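Search this site
Enter keyword Go

Print this page | E-mail to a friend

An afternoon at the Moditz college open day

The robotics club at Moditz meets in a room at the end of a corridor that smells of floor polish. I got there at 4, having been sent first to catering, then to dance.

Their project this year is a shopkeeper. An arm has to pick snacks off a display and put them on a tray when asked, and the students have called it Karras. They run it against a rival club from Nitberg each June, and Nitberg won the last one, a subject best left alone if you would like a cup of tea.

The rules give each team 90 seconds an order. Chocolate bars are thought to be easy, and the students say so with the calm of people who have dropped plenty. Round cups are hated by all. Anything wrapped in foil starts an argument about lighting, and I sat through 2 of those.
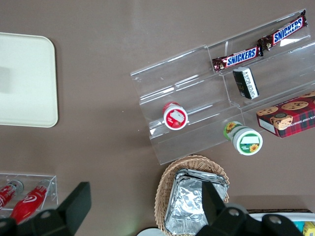
I asked how much practice all this takes. A girl with a clipboard turned back a few pages and told me they were on run 161. She didn't say how many had gone well, and she shut the clipboard.

Visitors were allowed to place an order. Mine was a Snickers, and I waited for it with more patience than I have ever shown a human shop assistant. The club would like a better camera. Ovance, who make pumps up the road, have offered them a banner.

Parking is free after lunch. Take the left-hand stairs.

Contact us | Copyright Moditz College | Back to top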